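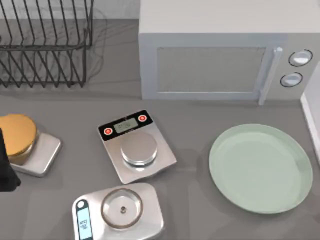 Food Hygiene and Kitchen Practice
Unit 4 handout: Cleaning, drying and the weighing area

Posted in: Course Handouts, Catering Level 2

We use cookies to remember your settings and to see which pages are read. Carry on browsing to accept, or change your choices at any time.

This handout goes with the second practical at the Barstead kitchen. Read it before you come. The notes on storage temperatures are in Unit 3 and are not repeated.

1. Cleaning and disinfecting

Cleaning means taking off grease, food and dirt. Disinfecting means bringing bacteria down to a safe level. They are two jobs, even when one product does both. A disinfectant put onto a greasy worktop will not work properly, so the grease has to come off first.

For a worktop the order is as follows. Clear loose food. Wash with hot water and detergent. Rinse with a clean cloth. Apply the disinfectant and leave it for the contact time on the label. Rinse again if the label says so, then let the surface dry.

Contact time is the part most often skipped. If the label says thirty seconds, the surface must stay wet for thirty seconds. Spraying and wiping straight off does very little.

2. Washing up by hand

Scrape plates before they go near the sink. Wash the cleanest things first – glasses, then cutlery, then plates, then pans. Change the water when it turns cloudy or cool. Rinse in clean hot water in the second sink.

Knives are never left in a bowl of soapy water. Wash each one separately and put it back in its place.

3. Drying

Air drying is the method we use on this course. Plates stand upright in a rack with a gap between them so that air reaches both faces. Stacked wet plates stay wet, and bacteria grow in the film of water between them. Bowls and jugs go upside down at a slight tilt.

Tea towels are allowed for polishing glasses and for nothing else. A towel that has dried one dirty item will spread what it picked up to every item after it. At the Olthorpe site paper towels are kept by the hand basin, and these may be used for a pan that is needed again straight away.

The rack itself needs washing at the end of each session. Scale and slime build up where the wires meet, so use a small brush there.

4. Scales

Scales are touched many times in a session and cleaned less often than almost anything else in a kitchen. Flour and sugar get under the platform. Raw meat juice gets onto the buttons.

Before use, put the scales on a flat, dry surface, switch on and wait for zero. Put the empty bowl on and press the tare button. Weigh the food in the bowl and do not put it straight onto the platform.

After use, switch off and lift away the platform if it comes off. Wash that part in the sink. Wipe the body with a cloth wrung out in detergent solution, then with a disinfectant wipe. Do not put the body in water or spray it directly.

Checking: use the test weights in the drawer by the door and write the reading on the sheet. If a reading is out by more than 2 g, label the scales and tell your tutor. In last October's practical one group followed a brioche recipe on scales that were reading low, and did not find out until the dough was too slack to shape.

5. Microwaves

Cover food to stop it splashing. Stir halfway through and allow the standing time, when heat goes on moving into the middle. Check the centre with a clean probe. Spills are wiped up as soon as the inside has cooled enough. Take out the turntable, if there is one, and wash it with the plates. The door seal and handle are cleaned daily.

6. Written task

Draw up a cleaning schedule for one area of a kitchen you know. For each item give what is cleaned, how often, with what product and by which member of staff. One side of A4 is enough. Use the product sheets from Isteck or Van Dusen in the course folder for dilutions and contact times, and quote the sheet you used. Put course code 3582 at the top.

Reading: course pack, page 109 onwards.

Comments (3)

bakewell_t
Is the schedule for a work kitchen only or can we do one at home? I'm between jobs at the moment.

Course admin
Home is fine. Write "household" in the staff column and say how many people share the kitchen.

Maz
The link to the product sheets isn't working on my phone but it opened on the library computer. Also we were told to wash glasses last at my old place, so thanks for clearing that up.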